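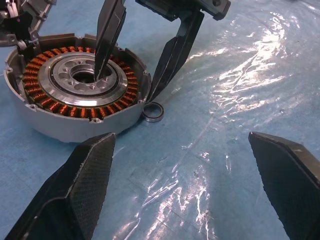
4.2 What the assemblers do now

Management at Lustton described the motor cell as a relief for its assemblers. Our records give only partial support to that claim. Figure 3 shows a housing with its stator windings in place, a gripper finger in the center bore and a loose bearing lying beside it. Before the change, one person handled this stage from start to finish. Now the same person watches two cells, clears stops and signs off parts.

Between March and the end of the study we logged 2716 housings. The plant counts a unit as "automatic" if the cell closes the job, even when a worker stepped in along the way. Under that rule the share looks high. When we counted every touch by hand, 47 of the first 70 units in our sample had needed a person at least once, most often to reseat a bearing. The Rizvi report on the Britach site uses the plant's rule and does not mention touches at all.

Workers did report less wrist pain. They also told us that the work had become harder to pace – a stop can come at any moment, and breaks are now fitted around the machine. Several said they were losing the feel for a bearing that is going in crooked, a skill the plant still calls on whenever the cell fails. Training hours for new hires were cut all the same. We return to this point in Section 5, where the Hultance figures allow a limited comparison.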